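Folding of sports clothes

Folding of sports clothes is the part of laundry work in which jerseys, shorts and similar garments are laid flat, smoothed and brought into a small shape for storage. It differs a little from the folding of cotton shirts, for the fabric is often slippery and the printed letters should not be creased.

Surface

A table is the usual place, but many households use a bed, a sofa or a padded bench. Soft upholstery holds a light garment better than a polished table does. A stain on the upholstery should be cleaned first.

Jersey

The jersey is laid with the print down and both sides are turned to the middle. The lower part is then brought up to the neckline. In the guide of the Rekness laundry school, printed in August, the finished jersey fits a shelf 21 centimeters deep. The Perholm method leaves the letters on the outside - this helps when many jerseys of one color are stored together.

Shorts

Shorts are folded once along the middle, leg on leg, and the elastic waistband is pulled straight before the second fold. If they are left in a heap, the side stripes take creases.

Red basketball shorts and a red jersey with "BULLS" on the chest, in the second picture of three 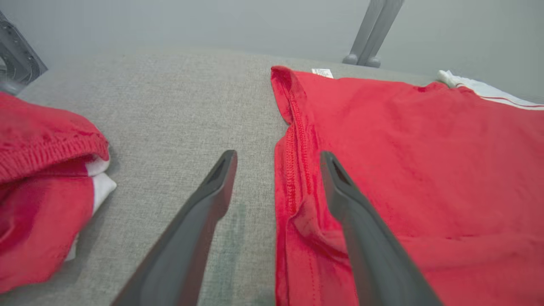
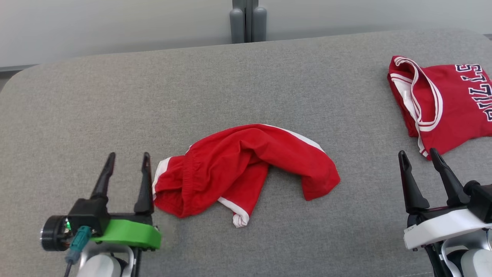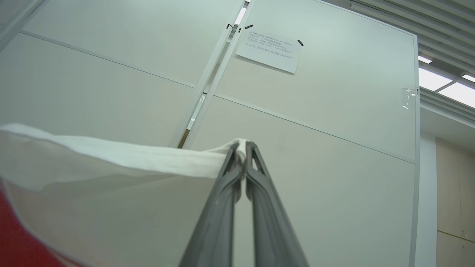 Storage

Folded sets are kept on a shelf or in a drawer, the jersey under the shorts. Vasseur recommends no more than six sets in one pile. White cloths are stored apart from red garments, as new red fabric can give off color when it is damp.

See also: Ironing, Care label, Laundry symbols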